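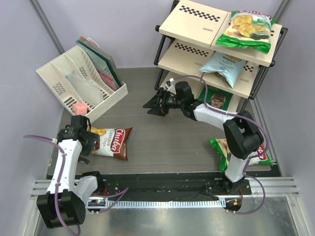
米白色的分格收纳架，文件夹或板子和袋子靠在格子里；桌上还平放着一包 Chuba 木薯片。

站着的纸，躺着的零食
——关于一张桌子怎样慢慢被收拾出来

文／Jiahui Jiang

我母亲收桌子的办法，是把所有东西摞起来。报纸在最下面，报纸上面是账本，账本上面是我和弟弟的作业，作业上面压一只搪瓷盘子，盘子里放橘子。客人来了，看见的是一摞端端正正的东西和一盘橘子，觉得这家人真利索。客人走了，我弟弟要交作业，就得先吃橘子，再端盘子，再抽本子，抽的时候整摞东西像一个喝多了的人那样往一边歪过去，我母亲就在厨房里喊：轻一点！

我在这样的桌子边上长大，所以一直到三十多岁，我理解的“整齐”都是横着的。东西要平，要齐边，大的在下小的在上。后来自己租了房子，有了自己的桌子，也还是这么摞，摞到有一年冬天找一份租房合同，从早上翻到中午，最后在最底下那层找到了，夹在一本过期的菜谱和一沓没用完的信纸中间。那天我蹲在地上，看着身边铺开的一地纸，心里想的是，它们为什么就不能站起来呢。

这篇稿子就从那份合同讲起吧，讲讲竖着放的东西。编辑部给的题目叫“桌面的冬季整理”，本来只要一页，我写着写着就长了，请各位多担待。

先说架子

文件架这种东西，大家多半都见过，办公室里尤其多。最老的一种是铁丝的，像一排弯腰的人，东西放上去会从缝里往下漏；后来有了铁皮的，有了网格的，有了木头的；再后来就是现在到处都看得到的塑料架，一片一片高高的隔板，隔出几道长长的格子，纸从上面插进去，人一伸手就拿得着。

开头那张照片里的就是这一路。米白色，塑料，隔板高而带一点弧度，板面上打着透气的孔，有的地方是一簇小圆点似的细孔，有的地方是一排长条形的槽。它斜着放在灰色木纹的台面上，没有和墙对齐。我很喜欢它斜着。杂志里的桌子总是横平竖直，可真正有人用的桌子，架子十有八九是斜的，人从哪个方向伸手，它就朝哪个方向偏过去一点，日子久了，像一盆向着窗户长的花。

弧度是有讲究的。我为了写这篇稿子，特意去了一趟 Feng，一家开在 Drarstead 的文具铺子，门脸很窄，里头很深，进去要侧着身子走，两边的货一直堆到顶。铺子的主人就姓冯，卖了半辈子本子和夹子，说话慢，手上总在理东西，一边跟我讲话一边把一盒回形针按大小分开。我问他隔板做成弧的是不是为了好看，他想了一会儿，从架上抽下来两个，一个方的，一个弧的，各插了一个文件夹进去，叫我自己拿。

方的那个，文件夹的角露不出来，得用指甲去抠。弧的那个，前面低下去一截，文件夹的边就露在外面，两根手指一捏就出来了。

“你每天捏多少回？”冯老板问我。

我说没数过。

“那就买弧的。”他把两个文件夹都收回去，又去分他的回形针了。

我在他那儿买的架子是 78 块，比网上的贵一点，但他让我把它放在柜台上压一压、推一推，看它会不会跑。这件事在网上是做不了的。塑料架子最怕的毛病就是轻，格子里一边重一边轻，一抽就翻。他教我一个土办法，最重的东西放在靠墙那一格，轻的往外放，抽的时候另一只手扶一下。扶一下，他反复讲了好几遍，好像现在的人都只剩一只手了似的（确实，我的另一只手通常拿着手机）。

格子里该住谁

架子买回来，人就容易犯第二个毛病：什么都往里插。我头一个星期就插满了，说明书、水电单、朋友寄来的明信片、一张一直没有挂起来的日历、超市的优惠券、干洗店的小票，全站着，挤得像早高峰的车厢。站是站起来了，找还是找不着。

后来我想明白了一点，站着的东西也要有自己的脾气。有的硬，有的软；有的自己能站，有的要靠着别人才能站。硬的和硬的放在一起，中间就总有空；软的和软的放在一起，过一晚上全滑到底下去，弯成一个一个的括号。

所以我现在喜欢把它们混着放。照片最右边的那一格就是混着的：一件深青色边的文件夹或者板子站在前面，后面是一块偏棕的粉色平板，再往下低一点的地方，塞着一只边缘是亮粉色的小袋子。几样东西互相靠着。袋子这种东西，自己放多半是要塌的，得有个硬邻居。

中间那一格里是一只半透明的塑料套，白蒙蒙的，往右下方歪着。这个姿势我太熟悉了！我家里的每一只透明套都是这么歪着的。它薄，又滑，一格里只放它一个，它就找不到地方靠，只好歪下去。冯老板说治这个毛病很容易，在套子里衬一张硬卡纸，裁得比套子小一圈，它腰就直了。我回家试了，用的是衬衫包装里拆下来的那张白纸板，裁的时候剪坏了一个角，不影响。

不过歪着也没什么不好。我有一位做校对的朋友，她桌上的透明套一律歪着，歪向左边的是看完的，歪向右边的是没看完的。我头一次听她讲，还以为是玩笑，后来看她真的在看完一份稿子以后，伸手把套子从右边拨到左边，拨得非常轻巧，像拨算盘珠。这个办法要是写进收纳书里，恐怕是要被读者来信骂的，可她用了许多年，从来没有送错过稿子。

颜色也值得讲两句。好些整理书都劝人统一颜色，最好全白，或者全是牛皮纸的颜色，拍出来安静。我年轻时候照着做过一回，跑到 Sendier 去买了一整套米色的文件夹。Sendier 是卖纸品的，东西做得很规矩，纸边挺括，一套里每个都一模一样，摆上去那天我在桌子前面坐了很久，很得意。然后第二天早上赶着出门，我要拿保险单，抽出来的是电器保修卡，塞回去，再抽，是去年的体检报告。一模一样的东西放在一起，人的眼睛就没了抓手。

现在我反过来了，颜色越杂越好。青边的放家里的事，粉的放钱的事，透明的放马上要办的事。透明的放急事是我母亲的主意，她的理由很朴素：看得见，心里就烦，烦了就去办了。她老人家如今也用文件架了，是我给她买的，橘子还是放在上面，放在架子旁边压着桌布的一角。

那包薯片

现在要讲到零食了。整理类的文章一般是不讲零食的，书里的桌子上顶多有一杯茶，茶还不冒热气。可我去别人家里看桌子，十张里总有那么几张（不少，真的不少）放着吃的：半条巧克力，一罐话梅，一包开了口用长尾夹夹住的饼干。长尾夹本来是夹文件的，现在夹着饼干，文件就散着，你说这张桌子谁说了算呢。

照片里平躺着的那包，袋子是棕色和白色的，红色的字样写着 Chuba，旁边是 Cassava Chips，也就是木薯片，袋子上印着金黄的薯片，一头的封边是红棕色的，带着压出来的细褶。木薯片和土豆片不是一个脾气。我在外地工作的时候吃过几回木薯片，咬起来更硬，声音更大，脆得有点不讲道理，开会的时候是绝对不能吃的。味道倒是淡，要慢慢嚼，嚼到后来有一点甜。

一包薯片放在文件架边上，该怎么收？我问过身边许多人，答案真是各有各的理。

有人说零食就不该上桌，应当回厨房。说这话的人一般家里厨房离桌子很近。我家的厨房要穿过一条走廊，冬天走廊冷，走一趟回来手都是凉的，再好的规矩也顶不住。

有人说放抽屉。抽屉是好的，可抽屉有一个坏处，薯片袋子鼓，往里一推，卡住，再推，就听见里面碎了一片。碎薯片只能仰着头往嘴里倒，倒的时候一定会倒到衣领里，我不相信有人没倒过。

还有人说，就插在文件架里。这个办法我起初觉得荒唐，薯片和保险单做邻居，像什么样子。可是写稿的这些天我拿自己的架子试了试，发现它有它的道理。袋子立在格子里，封边朝上，两边的隔板松松地扶着它，不挤，碎得比抽屉里少；要拿的时候捏住封边往上一提，动作和抽文件一模一样。只有一条，没开封的可以这么放，开了封的不行，油会沾到隔壁的纸上。我有一张购书发票，到现在右下角还是透明的，就是这么来的。

格子宽不宽也要看一看。我的架子最宽的一格刚好容得下一小包，大包就得横着卧在外头。横着卧其实也很好，字朝哪边都行，反正大家都认得它是什么。桌上总要有一样东西是躺着的，全都站着，看久了人会不自觉地挺直了腰，累。

贵的那一种

也有人觉得塑料架子不够体面。Trumuvia 这两年出过一款木头的立式文件柜，带一个小抽屉，价钱是 348 块，编辑部借了一台来给我用。我老老实实用了一阵子，照实讲讲。

它好看，这个没得说，木头的颜色温温的，下午有太阳的时候摆在窗边，整个屋子都显得有教养了。它也稳，抽东西的时候一只手就够，冯老板那句“扶一下”用不上了。小抽屉里垫了一层软布，放印章和钥匙不会响。

可它没有孔。这一点我起初没在意，用到后来才觉出来。塑料架子上那些细孔和长槽，商家说是透气，我从前以为就是为了省料，顺便添个花样。等到木头柜子在窗边放了一段时间，外面下了几天雨，我抽出一沓信纸，摸上去软塌塌的，边上起了波浪，才想起来纸也是要喘气的。南方的冬天就是这样，衣服晒不干，盐罐子结块，纸也跟着发潮。有孔的架子好一些，风能从旁边走过去。

还有一样，孔多了容易积灰，这也是真的。细孔里的灰用抹布擦不出来，得用旧牙刷。我一般是把架子整个拿到水池里冲，冲完倒扣着控水，再搬回来，从空架子到全部放回去，40 分钟，中间还能听完一段评书。木头柜子就不能这么冲了，只能拿干布一点一点地抹，抹到里面的角上，手腕要拐一个很别扭的弯。

所以木头那台我还给编辑部了。还的时候有一点舍不得那个小抽屉。

桌子的深浅

有读者写信来问，买架子之前要不要量桌子。要量的，而且最好量深，不要只量宽。宽大家都会看，眼睛一扫就知道放不放得下；深就容易忘。我自己那个架子从前到后是 36 厘米，斜着放还要再多占一些，头一回搬回家，往那张旧书桌上一放，前面只剩下窄窄的一条，键盘都搁不平，写字的时候手肘悬在桌子外头。

解决的办法说起来有点笨，我把桌子转了个方向。原先是长边靠墙，现在是短边靠墙，架子缩到里面的角上去，人坐在长边，伸手够它要稍微侧一侧身子。侧身子这件事，我后来反倒喜欢上了，写到卡住的时候侧过去抽一份旧稿子看看，等于活动了一下腰。我的推拿师傅也说挺好，她说的好可能是客气。

桌面的颜色也和架子有关系。深色桌子上放白架子，灰尘和纸屑看得清清楚楚，适合勤快人。像照片里那样灰色木纹的面，就宽厚得多，掉一点渣子上去，不低头是看不出来的。我家现在的桌子也是灰的，我得说它帮我维持了相当一部分的体面，尤其在吃完薯片以后。

靠墙的角落要留一点空。我从前总把架子塞得死死的，贴着墙，结果一张小票从后面滑下去，卡在架子和墙的中间，看得见，手伸不进去，用筷子夹了很久，把它夹得更深了。最后还是把整张桌子拖出来才捡到，捡到一看，是一张早就用不着的停车票。同时捡到的还有一支很好的铅笔，一枚外国硬币，和我弟弟小时候给我写的一张欠条，欠我一根冰棍。

每天收一点

讲到这里，总该讲讲怎么收了。我没有什么体系，只有几个习惯，有的是自己的，有的是从别人那里学来的。

晚上关灯之前，我把桌上躺着的纸都拿起来看一眼，能扔的扔，不能扔的让它站到格子里去。只看一眼，不读。读就完了，读着读着坐下来，坐着坐着就开始回信，回到半夜，第二天桌上又多了几张草稿。

格子里永远空着一格。这是校对朋友教我的，她说满了的架子等于没有架子，手里拿着一张纸，站在那儿不知道往哪里放，最后还是放在最上面躺着，然后第二张，第三张，一个星期就又摞起来了。空着的那一格是给“还没想好”的东西住的，住几天，想好了就搬走。

小零碎不要往高格子里扔。橡皮、图钉、便利贴的小方块，扔进去就沉底了，底下又窄，手伸进去摸，摸到什么算什么。这些放在架子外头的小碟子里就很好，我用的是一只缺了口的酱油碟。

每到一月，我会把架子全部倒空一次，所有的东西摊在床上，一样一样重新认。认的时候常常要笑出来，怎么会留着这个呢？有一年认出来一本完整的、一个字都没写的账本，封面上端端正正写着“从今天起”。我把它重新插了回去，就放在青色文件夹旁边，至今还在，至今还是一个字没有。

还有一个习惯，说出来不太好意思。收完桌子以后，我会给自己留一样吃的，放在架子旁边，就那么平平地放着，等第二天下午三点多，人最没精神、稿子最不听话的时候再拆。从前放的是苏打饼干，后来放过芝麻糖，芝麻糖不好，粘键盘。这阵子换成了薯片，脆一点，提神。拆之前先把要紧的纸往格子里推一推，离远些，然后去洗手，回来坐下，捏住封边，慢慢地撕。

我母亲前些天打电话来，问我稿子写什么，我说写文件架。她在那头沉默了一下，问，这也能写一篇？我说能，还写了您的橘子。她就笑了，说那你写上，橘子要挑皮薄的，底下那层先吃，不然要坏。

我答应她写上，就写在这里了。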